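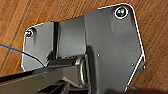
Schwergängige Scharniere an Truhe und Klappe wieder flott machen

Wer eine alte Truhe geerbt oder vom Flohmarkt mitgebracht hat, kennt das Geräusch: ein langes, jammerndes Quietschen beim Öffnen, und im letzten Drittel hakt der Deckel dann auch noch. Bei mir war es die große Holztruhe im Flur, in der seit Jahren die Winterdecken liegen, und ich habe mich ehrlich gesagt viel zu lange davor gedrückt. Dabei ist die Arbeit an einem gemütlichen Nachmittag erledigt, und Spaß macht sie auch noch (jedenfalls, wenn man sich einen Tee dazustellt und das Radio anmacht).

Was ihr braucht

Einen Schraubendreher, der wirklich in die Schraubenköpfe passt, eine alte Zahnbürste, ein paar fusselfreie Lappen, etwas Spülmittel, ein kleines Fläschchen harzfreies Öl, Zahnstocher aus Holz, Holzleim und ein Schälchen für die Schrauben. Ich nehme seit einer Weile das Feinöl von Skutum, jedes andere Nähmaschinenöl tut es aber genauso. Von Speiseöl lasst bitte die Finger! Das verharzt, und dann sitzt ihr im August wieder an derselben Stelle.

1. Den Deckel sichern

Räumt die Truhe leer und lasst euch beim Deckel helfen. Ist niemand da, klemmt ihr zwei feste Kissen darunter, damit er beim Lösen der Schrauben nicht wegkippt. Markiert mit Bleistift ganz fein die Umrisse der Scharniere auf dem Holz und schreibt auf ein Stück Malerkrepp, welches links und welches rechts saß.

2. Abschrauben

Setzt den Schraubendreher gerade an und drückt ordentlich nach, bevor ihr dreht. Sitzt eine Schraube fest, hilft oft ein winziges Stück Drehung in die andere Richtung, also erst ein bisschen anziehen und dann lösen. Legt jede Schraube gleich ins Schälchen. Ich habe schon einmal eine ganze Folge Krimi lang unter dem Sofa gesucht.

3. Anschauen und Fehler finden

Legt das Scharnier auf eine feste Unterlage bei gutem Licht und nehmt euch wirklich Zeit dafür. Sind die Platten verbogen? Hat der Bolzen Spiel? Gerade am Gelenk, wo die Teile eng aneinander liegen, sammeln sich gern Staub und altes Fett. 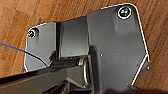 Dunkelgraue, matte Platten mit abgerundeten Ecken, dazwischen der erhöhte Block am Gelenk.

4. Reinigen

Gebt einen Spritzer Spülmittel in lauwarmes Wasser und bürstet die Platten und vor allem die Spalten gründlich aus. Für die ganz engen Stellen nehme ich einen Zahnstocher mit einem Fetzchen Lappen drumherum. Bei lackierten oder beschichteten Oberflächen bitte keine Stahlwolle und kein Scheuermittel! Danach gut abwischen und über Nacht an einem warmen Platz trocknen lassen. Ich lege alles auf ein Handtuch neben die Heizung und gehe erst am nächsten Tag wieder dran, auch wenn es mich in den Fingern juckt.

5. Ölen

Ein Tropfen oben ans Gelenk, ein Tropfen unten, mehr nicht. Dann das Scharnier langsam auf und zu bewegen, bis es ohne Ruckeln läuft, und den Überschuss abtupfen. Meine Nachbarin Tobiloba Briggs schwört auf Graphitpulver, und bei Schlössern gebe ich ihr recht. Am Scharnier wäre mir das wegen der hellen Decken zu schmutzig.

6. Ausgeleierte Löcher füllen

Greift eine Schraube nicht mehr, taucht ihr Zahnstocher in Holzleim, steckt so viele ins Loch, wie hineinpassen, und schneidet sie nach dem Trocknen bündig ab. Das hält erstaunlich gut, mein Küchenschrank ist der Beweis.

7. Wieder anbauen

Richtet das Scharnier an euren Bleistiftlinien aus und dreht alle Schrauben zuerst nur locker ein. Deckel ein paar Mal vorsichtig bewegen, gegebenenfalls etwas nachrücken, und erst dann von Hand festziehen. Einen Akkuschrauber lasse ich bei altem Holz lieber im Schrank.

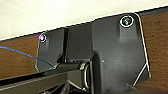

Wie oft sollte man Truhenscharniere nachölen?

Einmal im Jahr genügt bei einer Truhe, die man nur gelegentlich öffnet. Steht sie im feuchten Keller oder wird der Deckel jeden Tag bewegt, schaut lieber alle 3 Monate nach und gebt bei Bedarf einen Tropfen dazu.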